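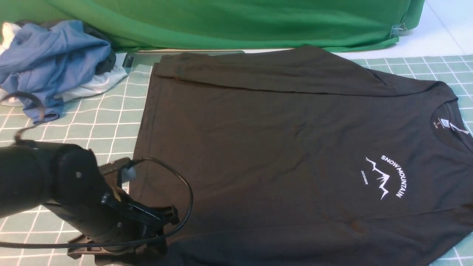
The contract with Kellow called for 2,000 accepted episodes by the end of July. By the second Friday of the month Benito Prieto had 1,116, and the count had gone down since Wednesday.

It had gone down because Esine rejected in batches. Esine was the review office, two floors up, and it sent its decisions overnight in a spreadsheet with one column for the episode number and one for the reason. Most of the reasons were codes. Code 8 meant hesitation: the arm had stayed within a small radius for too long without making contact. Prieto had 100 new rejections that morning and all of them were code 8.

He sorted them by garment. Socks, none. Towels, none. Every one was the dark gray shirt with the mountain on the chest, and every one stopped in the same place, after the first sleeve had been folded across the body and before the second.

He opened the earliest and watched it at quarter speed. The leader arm recorded whatever his hand did, and his hand had brought the gripper down near the hem and held it there. He checked the joint log. Shoulder and elbow were flat lines. The wrist moved by less than the noise threshold. Then the log picked up again, the second sleeve came over, and the shirt was folded in thirds and pushed aside with no further delay.

He opened the next one. The pause was the same length to within a few samples.

The procedure for a bad batch was to record replacements. He set the shirt on the mat, neckline to the right, zeroed the arm and pressed the pedal. First sleeve. He had meant to go straight on to the second. When he looked at the timer he had already lost the episode.

He tried again with the other foot on the pedal. He tried with the lights lower. He turned the shirt over so the print faced down, and that one went through clean, but the task sheet said print up, so he deleted it.

At noon he went upstairs. The reviewer on duty was a man named Soler, who kept two monitors and a bowl of oranges and did not seem surprised to be visited.

"It's one shirt," Prieto said. "Could I retire it?"

"It's on the list. Drilmont picked the garments."

"Then could you pass them? The fold is good. Look at the end state."

Soler opened one and looked at the end state. "The fold is good," he said. "But the policy learns all of it. If you stop there, it stops there. Kellow will have a machine in a laundry somewhere that gets one sleeve in and waits."

"For how long?"

"As long as you do."

Prieto thought about this. His brother had owned a shirt of that kind, a different mountain, and had folded it badly, one sleeve in, the rest rolled up and pushed to the bottom of a bag. He had not considered it in years. He did not mention it to Soler, who had no code for it.

"Are they already in a training run?" he asked.

"Wednesday's build had them. I pulled them last night."

"Did you see it run?"

Soler took an orange from the bowl and put it back. "On the test bench. Towels were fine."

"And the shirt?"

"First sleeve," Soler said. "Then it went down by the hem and held there. I timed it, for the report."

Prieto went back down. The shirt was as he had left it. He zeroed the arm, wrote the next episode number on the sheet, and pressed the pedal.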